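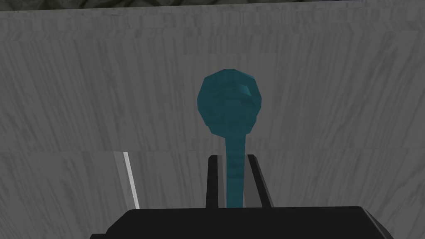 Unit 3: Reading Odds and Finding the Implied Probability

Instructor: Satish Sundaram

Bring a calculator on Sunday. The first half of the session is practice, and the second half covers the Cartwright problem set.

1. American odds

A minus sign tells you how much must be staked to win 100. A plus sign tells you how much a stake of 100 would win. A golfer listed at +900 returns a profit of 900 on a stake of 100. A golfer at -500 returns a profit of 100 on a stake of 500. In both cases the stake comes back as well.

2. Implied probability

For plus odds, divide 100 by the odds plus 100.
+900: 100 / (900 + 100) = 0.10, or 10 percent.

For minus odds, drop the sign and divide the odds by the odds plus 100.
-500: 500 / (500 + 100) = 0.833, or 83.3 percent.

Students often forget to add the 100 on the bottom. If you get a probability above 1, go back and check that first.

3. The margin

Add up the implied probabilities for every player in an outright market. The total will normally come to more than 100 percent. The extra part is called the margin or overround. To get a rough fair probability for one player, divide that player's implied probability by the total. This spreads the margin evenly in proportion, and real books usually load more of it onto the long shots. We return to this in the next unit.

4. Odds during a round

Live prices move with the score, the holes left and the difficulty of those holes. A player who has finished cannot gain or lose a shot, so his price depends only on the players still on the course. When you compare two prices, write down the time of each one. The Pudik worksheet has a column for this.

Exercises

a) Convert +531 to an implied probability. Keep three decimal places.
b) In a two-player playoff, Bakker is -500 and McKinnon is +300. Find the margin.
c) Using your result from b, find the fair probability for each player.

Reading: Peng, notes on outright markets, sections 1 and 2. Hand in exercises to Veerle Bakker before class.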